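In praise of keeping the old machine

I have been keeping old computers alive for 29 years, and I still think it's one of the best habits a person can pick up. People assume it's about money. Money helps, sure, but what I love is knowing a thing well enough to keep it.
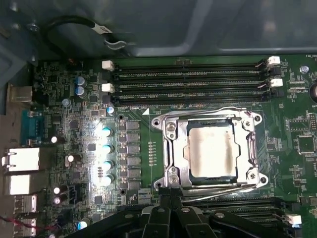

My sister disagrees, and told me over dinner that her time is worth more than any desktop and that she'd happily pay for a new one every few years. Fair enough! But she bakes her own bread, so I'm not giving up on her.

Here in Linlow we used to have a shop called Angelovski that sold parts by the drawer. You went in for a fan and came out with a fan, a cable and an opinion on power supplies.
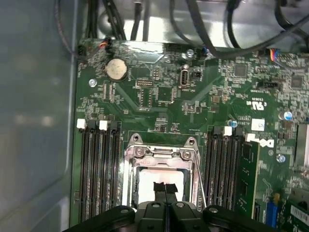 That shop taught me patience – two visits for one screw, more than once – and I want every town to have a place like it. Schools could start one. So could libraries, which already lend out cake pans and drills.
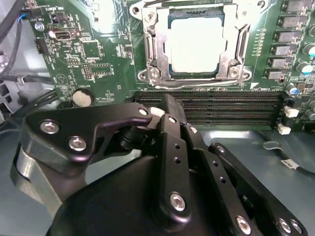

What I'd ask for

Sell the parts. Print the manual. Let me open the case without losing the warranty. My machine from 2000 came with a fat paper booklet and I still use it, coffee rings and all. 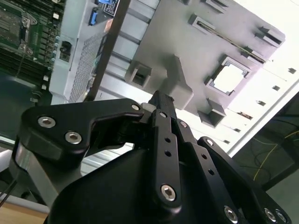
Anine wrote to me in July: we tried a repair night in Warura, and the kids stayed later than the adults did.

I read that and wanted to drive straight over with my screwdrivers.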